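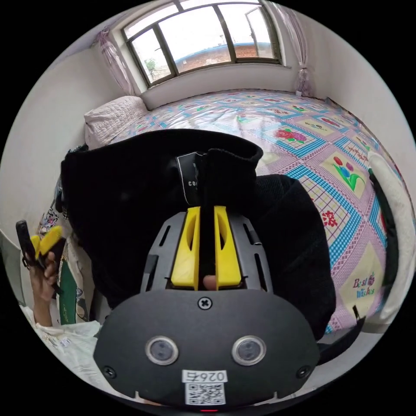

The Long Road Back to the Guest House

Fillville had 15 guest houses when the railway still stopped there. By the time the line closed it had three, and for years the last of them, the Radwan, opened only for the summer season.

It now takes guests all year. The building was bought by a small company from Liresley, which spent two winters on the roof and the plumbing before it touched anything a visitor would notice. There are 13 rooms, two of them under the eaves, and a dining room that seats more people than the house can sleep. Breakfast is served until ten.

The town has a population of 2931 and one main street. Most visitors come for the Bolov path, which follows the river to the old mill and climbs from there to the ridge. It is a full day's walk -- longer after rain, when the lower crossing floods and walkers have to go round by the road bridge.

Trade is slow before April. The owners say they expected that, and the rates are lower in the cold months. What they had not planned for was local custom. People from the town book the dining room for birthdays and funerals, and some stay the night.

Work on the garden wall is still going on. It will cost more than the 1000 pounds first set aside for it, and the gate on the river side stays locked until it is finished.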